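2024-03-10

Table dressing, small meeting corner. Continued from the August notes.

Cloth is on. Dark teal, felt-like, replaces the gray one that pilled. Ran a lint roller over it twice, lengthwise then crosswise. Crosswise picks up more. The corners of the top are slightly rounded, so the cloth was eased round them by hand and tacked from underneath. The first attempt left a ridge at the left front corner; pulled four tacks and redid it. Ridge is down to something I can feel but not see.

Folding screen goes along the back edge, one more screen panel angled off to the left. Checked the hinges before standing it up. One screw near the top had backed out by half a turn. Tightened, no filler needed. The woven infill sags a little if the screen is opened completely flat, so leave a slight fold in it.

Emiko Hoshino wants the layout to hold for both reading and a short break, which means drinks and paper on the same surface. Current arrangement, to be argued over: drinks to the left, paper in the middle, small flat items to the right, tools at the back until measuring is finished.
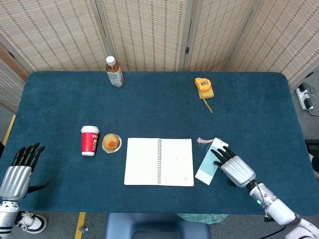

Does the notebook need to lie open while the cloth settles?
Leave it closed if the table is going to stand overnight. An open spiral binding presses a line into the nap, and the line takes a day or so to brush out. During working hours it makes no difference.

Measurements, taken by tape and then repeated from the other end:

Table length 1909 mm
Table depth 1067 mm
Cloth drop, front, 57 mm
Clear strip wanted at the front edge, 389 mm

The drop is short. The Vastitz sheet asks for more, but that assumes a square-cornered top and a lighter fabric. I would keep what we have. A longer drop on this weight of cloth catches on chair arms, and we had that problem on the Prorkeo table.

Spill test on an offcut, cold tea, one teaspoon. It beads for a few seconds and then goes in. Blotting with plain paper removed most of it; rubbing made a paler patch that is still there. Hot coffee not tested. Until it is, lidded cups only.

Grease is worse than tea. A crumb of pastry pressed into the offcut with a thumb left a dark spot, and the Zinditz cleaner lightened it without clearing it. Anything with filling stays on its wrapper. I would prefer a small plate, but the Oda ones are all in the other room and two are chipped.

Bookmark tassels: comb with fingers, do not iron. The last one went flat and stayed flat. Lay it down with the tassel away from the drinks side if there is room - there usually isn't.

Open items:

Retension the front left corner once more.
Repeat spill test with hot coffee, second offcut.
Brush the nap in one direction and mark that direction on the underside of the table.
Put the tape measure back in the drawer afterward. Mine, third drawer.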